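Progress report to the Arna fund, September

Hello again. I promised you a plain account of how the house rules for the two-arm bench are coming along, so I've tried to keep the jargon out of it (mostly).

The draft now has 17 rules, down from 38 in the spring. Tular, who are lending us their safety people, went through it with a red pen and cut anything our operators couldn't check by eye. I sulked for a bit, but it reads far better!
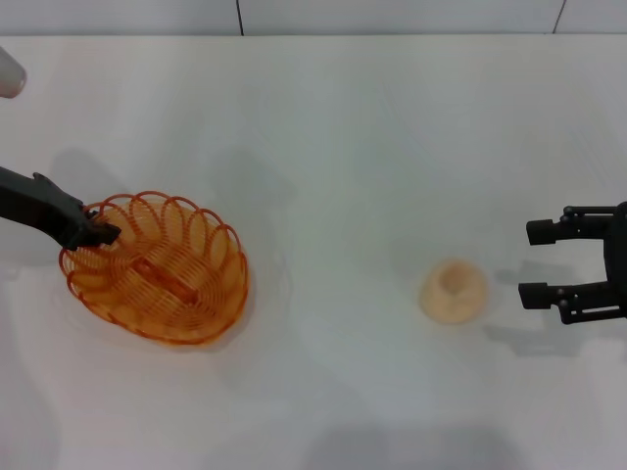

The rule we argued over longest says that each arm keeps to its own half of the table unless the operator has called a handover. We also wrote down who may press stop: anyone in the room, trainee or not, with no need to explain until afterwards. Paucar wanted a sign-off sheet for that and we talked them out of it.

Speed limits are settled for light household items and still open for anything heavier.
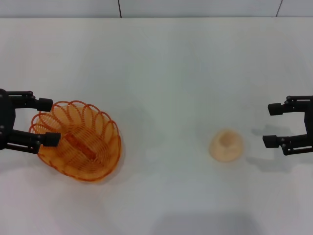

Training is going well. The short course takes 45 minutes, and the Storkix team have asked to use it at their site too, which I was chuffed about. The bit on clearing the table between runs needs rewriting, as people keep skipping it.

Spending is at 70 per cent of the grant. Most of what's left will go on the outside review and on printing.

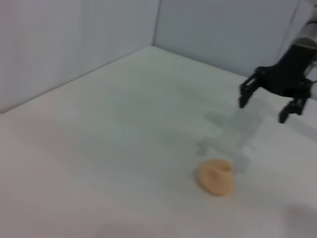
Will the rules be ready for other labs to use by the end of the grant?

The main set will be, but the section on heavier items will go out marked as a draft, and I'd like to talk to you about a small extension to finish it.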